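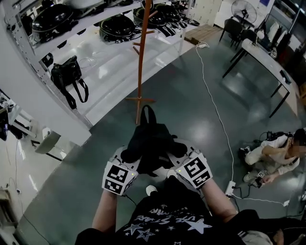 If you have ever tried to teach a robot arm by dragging it through the same motion all afternoon, you already know why I got excited about the Derum hand-held gripper set. You wear the grippers instead of steering an arm, you do the job yourself, and the software turns your movements into training data. We've had a pair in our shop since September and I'm still finding excuses to pick them up!

A bit about what we wanted. We do small automation jobs, mostly picking and sorting, and lately people keep asking about soft goods: bags, gloves, towels, anything that won't hold its shape. Our old teleoperation setup was fine for boxes and hopeless for cloth. You can't feel anything through a joystick, and by the time you've lined up the second arm the bag has flopped over. With the Derum set you feel the pinch in your own fingers, so you correct without thinking about it.

Each gripper is a boxy white shell with black-and-white square markers on the faces, and a small yellow-green light that glows on top. The markers are how the system works out where your hands are, so the shells need to stay clean. I wipe mine with a dry microfiber cloth before each session and haven't had trouble. The jaws open and close with a squeeze, and the spring is light enough for long sessions (my forearms complained for the first couple of days, then got over it).

Black fabric bags have been my favorite test. They sag, they fold, the handle loops never end up where you left them, and against a dark floor they're miserable for a vision system. Getting one between the two jaws and carrying it over to a coat stand takes a surprising amount of two-handed coordination. I'd lift with the right, shift the left a little lower, lift again. All of that ends up in the recording, including the little hesitations, and the hesitations turned out to be useful when we trained on them.

Setup took me most of a morning, and I'm slow. Charge the grippers, put on the harness, pair everything with the recorder, then do the calibration routine, where you move both hands through a set of poses. The manual explains the poses with drawings so tiny that I had to photograph them with my phone and zoom in. After that first time it's quick, and I can be recording before my coffee is cool enough to drink.

The recording software is called Cui, and it's better than I expected from a small company. You get a list of your takes, you scrub through them, you throw out the bad ones. Tracking dropouts show as red bars on the timeline, which has saved me hours. By the end of our second month we had 2538 takes in there and the list still scrolled smoothly. Export is the one place where it feels unfinished – you can't rename a batch on the way out, so I do it afterward with a script.

Now the gripes. The tracking doesn't love it when you turn both shells away from your body, say to reach behind a pole or deep into a shelf. You learn to keep at least one marker face toward yourself, but a new person will lose a few takes finding that out. The charging cable is too short, and our floor has enough power strips and cables on it already. And the jaws are a little blunt for thin straps. I can pick a shoulder strap off a flat shelf, just not on the first try every time.

I also tried the Fondov kit, on loan, before we bought. It's lighter and the jaws are finer, and for small parts on a bench I might pick it. For household objects and anything you walk around with, I liked the Derum grip much more, and two people can work in the same room without the systems getting confused. That mattered a lot to us. One person can be at the shelves while another is down on the floor with a different object, and both sets of takes come out clean.

Support gets a thumbs up too. One of our jaws started clicking, I wrote in on a Monday, and the reseller, Bamov, had a replacement pad in the mail the next day. They also sent a better version of that drawing sheet – full page this time.

If your work is all rigid parts in fixtures, I don't think you need this. For messy everyday things I'd buy the pair again tomorrow. Get the spare pads with your first order, and plan on a practice set of 200 takes before you keep anything for training. Mine from the first week are pretty funny to watch now.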